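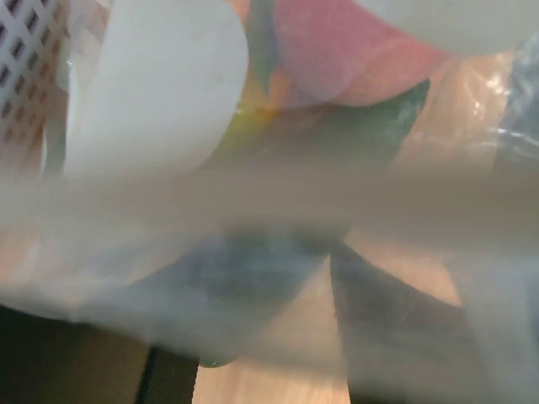

White plastic basket and colorful things in film.

December 3, 2020
By the Memovura features desk

The grocery on the corner of the Leiva road has been in the same hands for so long that most people in Clunum simply call it "the shop," and its owner would rather talk about onions than about herself. I asked how she got started and received a good ten minutes on storage.

"My mother sold them loose, out of a sack," she said, pouring me a second cup of tea I hadn't asked for but was glad to have. "You picked your own and you got dirt on your sleeves. Then everybody wanted things in a bag, and I gave them a bag. Now the young ones come in and ask me why it's in a bag!"

She laughed at that for quite a while. She isn't against packaging, she told me, and she has thrown out enough limp lettuce to know what a wrapper is worth. What she minds is the size of things - six peppers to a pack when the widow across the street eats one. So in May she started splitting packs at the counter, and she keeps 3 prices for everything now, all written by hand.

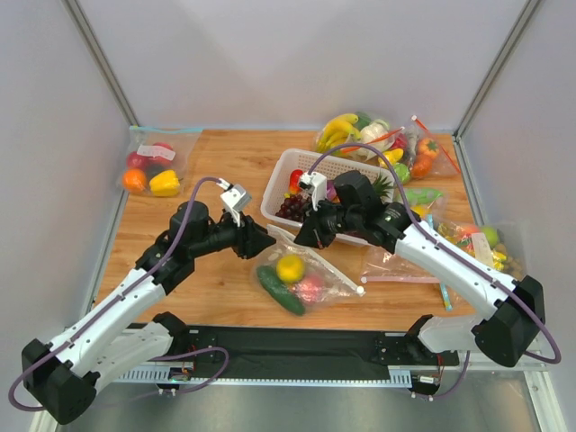 One customer, buying eggs while we talked, put in that the small packs had never been the point, and that she'd walk over from the Westix side for the credit book alone. The owner waved this away, a little pink. The credit book is still going, she admitted, and the page for this fall is longer than she'd like.

"People pay," she said. "They pay in December, or they pay when the job comes back. My mother had a man pay her after 6 years. He brought a ham."

I asked if she had thought of selling. She has had an offer, and she didn't care for the way it was put to her. For now she is more worried about the back door, which swells every winter, and about finding someone to take the early delivery.

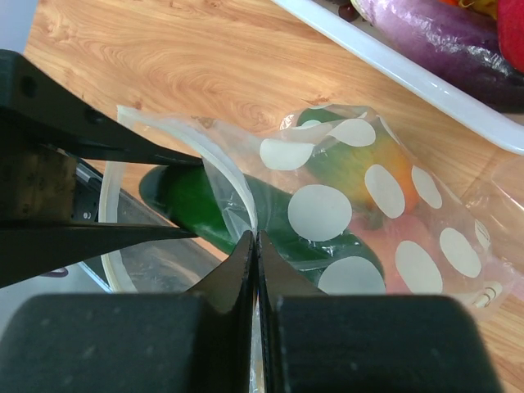
Clear plastic film at the edge of a bag.

"Ask me again in the spring," she said, and went off to see about the eggs.

Recent items
Westix bus stop moves across the street
Leiva bakery cuts its morning hours
Your letters: the price of bread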